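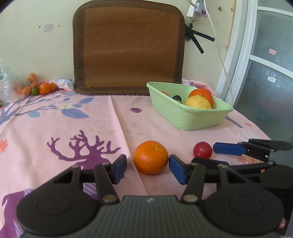
Keep the tomatoes off the counter in summer and the oranges out of the fridge all year, Eamon Heffernan used to tell his evening class at Celtcombe, and you will never throw out another piece of fruit. His students wrote it down. Some of them still live by it, and a few have asked us, with some heat, why this book doesn't simply say the same.

CHAPTER 2
Fruit on the Table: What Keeps, What Doesn't, and Who Says So

Filed under: Home Kitchen / Storage
By the Godoy Household Course team, July

180 shares | 60 comments

Rules about fruit are easy to come by. Most arrive without any account of how they were tested, and Heffernan's is no exception. We asked which oranges he meant, how ripe they were when they came home, and how warm the room was. The class notes don't say. That doesn't make the rule wrong. It does mean you should hold it loosely until you have watched some fruit yourself.

Take the orange first. Its thick peel slows the loss of water, and whole oranges will usually sit out for several days in a cool room without much complaint. Kept longer, they tend to do better in the refrigerator. A shiny peel tells you very little, as fruit is often waxed before sale. Weight is a better guide. Pick up two oranges of the same size, and if one feels light for its size, it has probably dried out inside, whatever the skin looks like.

The tomato is a harder case. Cold can dull the flavor of one that is still ripening, so the usual advice is to leave it out until it is ripe. After that, opinions split. Some cooks would let a ripe tomato soften on the table before they would chill it. Others put it in the fridge and bring it back to room temperature before slicing. We have eaten both and would not bet much money on telling them apart in a salad with dressing on it.

Then there is the matter of company. You will read that fruits must never share a bowl, on account of ethylene, a gas that ripening fruit gives off. The gas is real. Tomatoes give off some of it and oranges very little. Whether a small tomato beside an orange on an open table makes any difference you could notice by Thursday is another question, and the people who sell storage gadgets have not been keen to answer it. The Ristotura leaflet, which came with a set of lidded boxes, promises freshness "up to 2 times longer" and never says longer than what.

Baskets get the same treatment. An open plastic basket lets air move and rinses clean, and that is the whole of the case for it. It won't rescue a bruised tomato.

Before reading on, set out one orange and one small tomato where you normally keep fruit, and put a matching pair in the refrigerator. Look at them at the same time each day. Press gently near the stem, smell them, and write down what you find before you check it against section 2.1.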